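Chapter 5
Doors, Shelves and Other Things That Fight Back

By now you have a gripper that opens and closes when you tell it to, and if you did the exercises at the end of the last chapter you've probably picked up every pen in the house with it. Good! Pens are friendly. They lie there, they weigh nothing, and if you miss one you just try again.

A door is a different animal. It's bolted to something, it only wants to move along one curve, and it doesn't care one bit what path you had in mind. The first time I tried to open a cabinet with a tool I'd built myself (this was in the shared workshop in Waltville, on a cold evening in November) I pulled straight back, nice and steady, and the whole cabinet came along for the ride. I had tugged it 11 inches across the bench before I thought to stop.

So this chapter is about moving things that are attached to other things. We'll start with the door, then work up to putting an object on a shelf behind it, and by the end you'll have a small routine you can run over and over at home. You'll need the gripper from Chapter 3, the marker sheets you printed for Chapter 4, a small cabinet with one hinged door, and a table you don't mind drilling or clamping things to. My own cabinet came out of the scrap room at Bremow, the workshop's parts shop, and it cost me 18 dollars with the hinges thrown in.
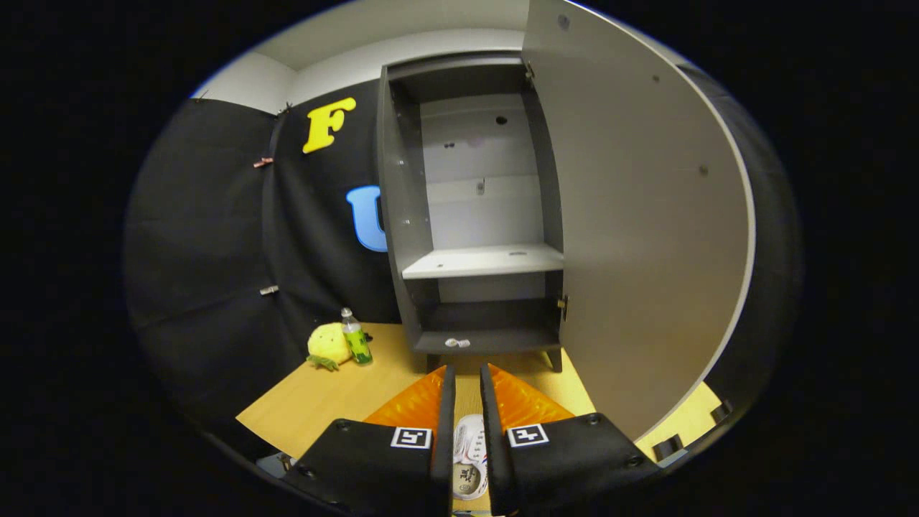 Before you touch any code, spend an evening opening and closing your door by hand. I mean it. Hold the gripper the way you would hold a pair of kitchen tongs and pay attention to your wrist. You'll notice that it turns as the door swings, a little at first and then a lot, and that your elbow drifts out to the side to make room. All of that has to end up in your motion plan somehow, and it's much easier to plan a move you've felt in your own arm.

Then measure. The number you want is the distance from the hinge line to the spot where you grab, and we'll call it the door radius for the rest of the book. Write it on a piece of tape and stick it somewhere on your bench. When I skipped this step I ended up guessing, and my guess was off by some 39 millimeters -- plenty to make the fingers slip off halfway through the swing.

A word on soft pads. Hard fingers are fine for pens, but on a door they skate. In the Jasińska build, which we'll borrow from a lot in this chapter, the inside of each finger gets a squishy pad that gives a little as the angle changes. If you're following the Lello plans instead, the pads are optional, but please make them anyway! They forgive a lot of sloppy math, and mine was very sloppy.

One more thing and then we'll get going. Leave your cabinet light for now, with nothing stored in it, and fix it to the table before the first powered run. Two clamps did it for me. Section 5.1 starts with the cabinet shut and the arm switched off, so go get your tape measure.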